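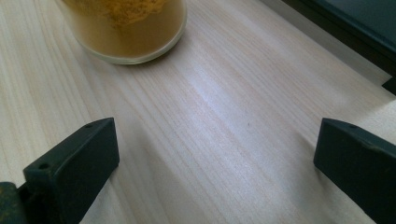 A glass on the table, and a bright patch on the wood.

11/2/25

I am so in love with this table!! Light wood, long fine grain running off on the diagonal, and in a few spots the lines bend into these stretched-out ovals that I keep tracing with my finger. I went back and forth for 20 days between this one and a darker one from Jenden (pretty, but it made the whole kitchen feel like evening). Then Jayanthi came over, put her cup down, and said to stop looking at the other one - so I did.

Next up is chairs. I want six, all different, and I already have my eye on a green pair at Lullero.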